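Search tips, tools, rooms Search

What a Bin-Picking Robot Taught Me About My Junk Drawer

I have a soft spot for research papers that have no idea they are about housekeeping. My latest favorite is the write-up of the Gökçe project, where a team at Lusska spent months teaching a big robot arm to take small objects out of a metal bin, one at a time, over and over. I read it at the kitchen table with my second coffee going cold, and by the end I had emptied the junk drawer onto a towel and was moving things around like a woman possessed. If you have ever stood there scraping for a AAA battery with one fingernail, I think you'll like it too.

The method is called Denar, and I'll give you my plain version. The arm looks in the bin, picks the object it thinks it can get hold of most easily, and goes for it. If the grip slips, it gets one more go. After 2 tries it has to stop grabbing and do something to the bin instead: push the thing away from the wall, slide its neighbor over, or go after a different piece and come back later. Then it looks again before it reaches. The older way of running things let the arm keep trying the same spot for as long as it liked, and I'm sorry to say that is exactly how I look for the scissors.

They logged 3918 tries with the new method, and 517 of those missed. What won me over is that somebody sat down and sorted the misses by cause, and came up with 6 kinds. I've gone through them below in my own order, with whatever I have managed to make of each one at home. Some turned into proper tips and one is mostly me grumbling about a colander.

Things pushed up against the wall

This was the biggest pile of misses by far. An object that sits close to the side of a bin only leaves room to get at it from one direction, and whatever is doing the grabbing (gripper, fingers, tongs) tends to bump the wall first. The nudge step was added mostly for this.

In a drawer, everything small ends up along the front edge, because every time you yank it open the contents slide. A piece of rubbery shelf liner cut to fit stops most of that. For the bits that still wander, I glued a strip of foam pipe wrap along the inside of the drawer front, which leaves just enough of a gap to get a finger behind a battery. Cut it a hair short at both ends or it will buckle.

Two things that lie as one

The camera had trouble when two pieces of the same color touched, because it would take them for one big object and aim for the middle, right where there was nothing much to hold. I do this with black socks, and I do it in the workshop with hex keys, which are all the same gray and all lie down together in a heap like puppies.

My fix is nail polish. A dab on the long end of each key, a different color for each size, and let it dry overnight before you put them back together. I used up four old bottles I was never going to wear again, and the coral one has held up best. For measuring spoons I take the ring off entirely and hang them on cup hooks inside the cabinet door – the ring is what makes them one object in the first place.

Soft things

Hard blocks were the easy part of the work. Soft pieces fold under pressure, so a grip that looked fine at the start of the lift could let go halfway up. The paper suggests closing more slowly and going for the thickest part, and I have tried this on a bag of frozen peas, a wet sponge and a half-full tube of caulk, and it is right about all three.

For storage it means soft things should stand up. Dish cloths folded in thirds and filed on edge, like index cards, come out one at a time. The same goes for sanding sheets (clip them by grade and stand them in an old magazine holder) and for those floppy silicone lids that otherwise breed at the back of the cupboard.

The bin that creeps

I would never have thought of this one. When the bin shifts even slightly on the table, all the careful measuring the robot did beforehand is off, and every reach after that is off by the same amount. So they clamp the bins down and put tape marks on the tabletop. Simple as that!

I now clamp everything. Spring clamps are cheap, they go on with one hand, and once you have a few you'll wonder how you ever mixed paint in a tray that skated across the bench. I hold my parts trays with them when I'm sorting screws, and I clamp the cutting board to the counter overhang for pie dough. Put a scrap of cardboard under the jaw if your counter marks easily.

The tape is just as good. A corner of painter's tape for each thing that has a home – where the sewing machine sits, where the drill press vise goes back to after you've moved it – and you stop re-measuring. Painter's tape peels up clean if you don't leave it for years. Mine from last March came up fine.

Hoses and cords in the way

A working arm carries its own plumbing and wiring along with it, and now and then that bundle hung in front of the camera and hid the very thing it was after. I laughed out loud, having lost a pencil under my own vacuum hose that same morning.

Take up the slack close to the tool. I use hook-and-loop ties, one near the plug end and one about an arm's length from the tool itself, and let the rest hang behind me over my shoulder when I'm at the bench. With the mixer, I wind the spare cord and tuck it behind the base before I bring out the flour.

Shine

The last kind of miss came from bare metal. Light bounces off the inside of a bin and plays tricks, and a colored block can throw a bit of its own color onto the wall beside it. The team moved a lamp and things got better, though the paper is a bit vague on how much.

This is where I was going to tell you to throw out your steel colander, which I have never once been able to see into under our ceiling light. I won't. But if you sort beads, screws or dried beans in a metal bowl, lay a sheet of matte paper in the bottom and turn off the overhead in favor of a lamp from the side. Gray paper beats white, at least to my eyes.

The two-tries rule

If you only take one habit from all this, let it be the one in the middle of Denar. Reach once, reach again, and then stop and move something. I put a wooden spoon in the drawer for exactly this purpose, handle toward me, and it pushes things out of corners very nicely. I've also used it on jigsaw pieces, on the bottom of the chest freezer, and on a jar of olives (clean spoon, of course). It takes around 6 seconds, and I haven't jammed my knuckle since.

The write-up is short and quite readable if you skip the math, and you can ask for it by name at the Mondari library, where I got my copy printed. Bring change for the printer.
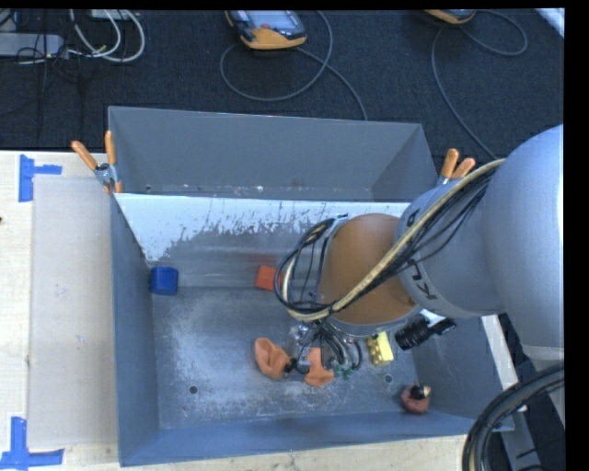
Reading time: 6 minutes

The Gökçe bins, with a block or two near the back wall, orange-handled spring clamps holding on at opposite sides, and blue tape on the table to the left. Look at those scuffs on the bottom, too – my roasting pan has the very same ones, and a paste of baking soda left on for an hour takes off some of them, though not the deep ones.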